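Ollen Room Listings, version 13
Data card and notes for reuse

What this is

A table of 581 rental listings, one row per listing, with the floor area the landlord claimed and the floor area a tenant or surveyor later measured. It covers apartments and single rooms in two districts, Arroyo and Wiselus. The last rows were added on 22 December 2021.

Maintained by Aitana Sarmiento. Corrections are welcome if they come with a measurement. Opinions about a landlord are not a correction.

Files

listings.csv – the main table
measured.csv – second measurements, where we have them
changes.txt – what moved between versions, and why

Columns

id – a number, never reused
district – Arroyo or Wiselus
claimed_area – square feet, copied from the ad as written
measured_area – square feet, wall to wall, closets included
shape – rectangle, notched, or other
method – tape, laser, or plan
notes – free text, of mixed quality

Where the numbers came from

Claimed areas were copied by hand from printed and online ads. Measured areas came from tenants who answered a mailing in March, plus a smaller batch bought from Lutex, a survey firm that has since stopped doing homes. The Lutex rows say "laser" under method. I would like to believe they were all done with a laser. At least 24 of them end in a round zero, and real rooms rarely do that. I left them in and flagged them in the notes column. Drop them if you like, but say so when you publish.

Rows marked "plan" were worked out from a floor plan with no visit. Treat them as a claim with better handwriting.

What people say this shows, and what I think it shows

The table has been cited as proof that landlords inflate floor area. Maybe they do. The tenants who wrote back were the ones annoyed enough to find a tape measure, and an annoyed tenant has reasons to read the tape a certain way. There is no random sample anywhere in this table, and no amount of averaging will make one.

I have also seen a chart that ranks the two districts by "honesty." Please don't. Wiselus has fewer than 100 rows, and most of those are from the same few buildings.

The shape column

Shape matters more than most users of this table think – a good part of the gap between claimed and measured area sits in rooms that aren't plain rectangles. 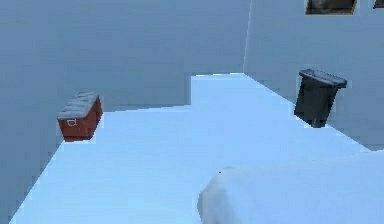

Claimed areas are often just the longest side times the widest side, and that only works when the room has four corners. Take a floor like the pale one with the red-brown chest on its left: the far edge is stepped, and a narrower section runs back toward the rear wall. Multiply the two longest runs and you have charged someone for floor that isn't there. Split it into two rectangles, measure each, and add them. We code that kind of outline as "notched." Rooms with a curve or a slanted wall go under "other," which is a junk drawer and should be treated as one.

Known problems

Closets are in the measured area but often missing from the claimed area, so some gaps run the wrong way.
Two readings of the same room can differ by a few square feet. We keep the first.
Older rows have no method. Blank means unknown – it does not mean tape.

Terms

Free to use with credit. Cite the version number, or I can't tell which mistakes you used.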